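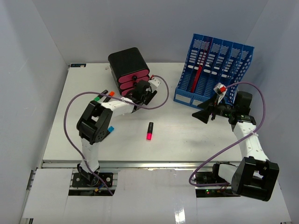 25 Dec 2019. Equipment list for next year, done at the bench with coffee because the building is wonderfully quiet! Spares first this time. The purple cables loop a long way out from both arms, and with the markers and drawer unit sharing the same tabletop I'd love shorter runs or proper guides, so that's line one. Hokham wants 500 for a guide kit per arm, Bastos can do the set for both arms at 1,000 (so no saving there, but they ship faster). Asked both about lead times into May.

Gripper fingers next. I put down 4 pairs, then changed it to 8 after rereading the Toltinis price sheet – the discount only kicks in at 8, annoyingly. Storage for all this comes out of the Cilorico money, if there's any left. 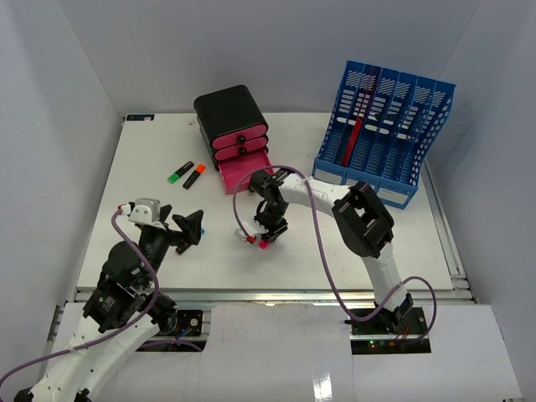
Desk set, bottom drawer open, pink piece in the right gripper.

Still to price: a second drawer unit (same size, please, I don't want to redo the layout) and a spare rail. Ask Bastos whether they'll cut the rail to length.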